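Chapter 4
The Room That Does Two Jobs 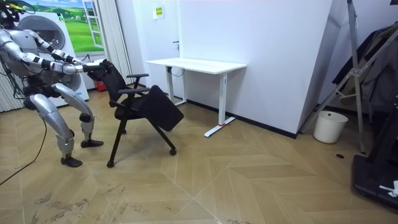 I wrote most of this chapter sitting next to a washing machine. My desk in Clamden lived in the laundry room for two years, because it was the only door in the house I could close, and I got so used to the spin cycle that I still pause on the phone when I hear one start up (old habits!). So if you've picked this course because you dream of large, airy studios, I'm sorry, we'll get to those in Chapter 9. For now we're staying in the small rooms, the ones where somebody has to fold towels at four o'clock and somebody else has a meeting at ten past.

In Chapter 3 we measured rooms. We drew the walls, the doors and the windows, and we put in the furniture as if it would stay where we drew it. That was fine for a first go, but furniture moves, and chairs move most of all. A chair on casters gets pushed in, rolled out, turned around, parked in front of the washer and dragged off again when the load is done. On your plan it's one neat little square. In real life it's a big fuzzy blob, and that blob is what this chapter is about.

What you'll be able to do by the end

Draw the "roaming area" of a rolling chair on a floor plan.
Work out whether a desk and a front-loading washer can share a room without a fight.
Pick a parking spot for the chair.
Talk a client through all this without making them feel silly about their laundry.

Words to watch for

Roaming area: all the floor a chair covers on a normal day, including the bits where it gets shoved out of the way.
Door swing: the floor a door needs to open. Washer doors count, and so does the person crouching in front of them.
Parking spot: where the chair goes when no one is working.
Borrowed view: a picture, mirror or painted window that gives your eyes somewhere to go.

4.1 Start with the chair

Most people start with the desk, and I did too for years. The desk is big and it costs money and it feels like the important thing. But a standing desk on a simple T-shaped base stays put once you've placed it, and you can plan it in a minute. The chair is where the trouble is. It has a back, it usually has armrests, and the armrests are what catch. I once had a student, Ximeng Zheng, who laid out a lovely little workroom for her class project and then found that the chair wouldn't slide under the desktop at all, because the arms were too tall. She had to give up the whole corner by the window. She got a very good grade for writing it up, by the way, and her plan is at the end of the chapter so you can look for the moment it went wrong.

Before you draw anything, then, go and handle the chair. Roll it. Pull it back by the top of the backrest and notice how much floor it takes when it tips. Some chairs have a writing pad or a seat that folds, and those need checking both ways, folded and open. I keep a roll of painter's tape for this. Put the chair in each place it goes during the day, tape around the casters, and you'll have your roaming area right there on the floor, ready to copy onto paper.

4.2 The washer gets a vote

Front-loaders open toward you, so they want clear floor in front. I tell my students to picture a full basket as well, and a pair of knees. When I laid out the Vávra apartment, we had 20 inches between the edge of the desk and the front of the machine, and I was so pleased with myself until laundry day. We ended up turning the desk to face the other wall, and a long curtain went up so the machine could disappear during calls. I still like a curtain for this job. It's soft, it's cheap to change, and it takes up hardly any floor.

A borrowed view helps too, especially if your desk faces a blank wall. Green hills, a bit of sky, whatever rests your eyes. I used to be snobbish about pictures of windows, and then I worked beside one all winter and came around completely.

Try it yourself

Choose a room at home that does two jobs. Tape out the roaming area of one chair, then open every door in the room, appliances included, and mark where they cross the tape. Bring your sketch to class along with a note of what you'd move first. We'll use the sketches in 4.3, when we look at parking spots.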